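Walking the Flirdale back lanes: questions we keep getting

Is it a nature walk?

No, whatever the leaflet says. You will be on bare dirt between walls for most of it. There are weeds and dry grass along the foot of the buildings, and if that counts as nature for you, come along.

How wide is the path?

It varies. The first part is a tight passage with a concrete building down one side, and it stays tight for longer than people expect. 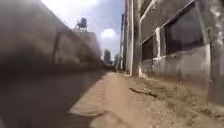
Two people can walk abreast if they like each other. After that it opens out and you can spread yourselves as you please. Pushchairs have been tried, with mixed reports.

Is there any shade?

Less than the Zelum booking page promises. The walls give you a strip in the morning and very little by noon. We take a hat and a litre of water each, and I would not trust the kiosk to be open.

What is the big tank?

People call it the Besix silo. I have heard that it holds 4,000 tonnes, and also that it has been empty for years. I believe neither until someone shows me some paperwork.

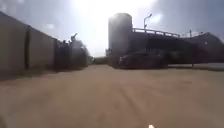
You can't go inside the works, so please don't ask at the gate. The route keeps to the open ground and so should you.

Has the road been surfaced yet?

We were told it would be done by October. I'll believe it when I'm standing on it. For now it is dirt, ruts and small stones, so wear proper shoes.

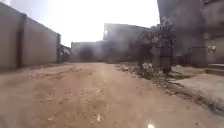

Photo: Lurdes Mendes

The dust is worse when lorries have been through. If you have a bad chest, I'd give this one a miss – a scarf helps less than people claim.

How long does it take?

The leaflet says 2 hours. Adebisi, who leads the group, does it in less, but he doesn't stop for anything.

Where does it finish?
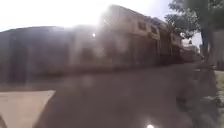 The last stretch is an ordinary street and the official finish is a painted post I have never managed to find. I'd agree a meeting place of your own. The leafy tree that hangs partly over the street will do nicely, and it's easier to describe over the phone than a post. Group size is 10 at most, 6 if it's hot.

Page checked 22/08/2022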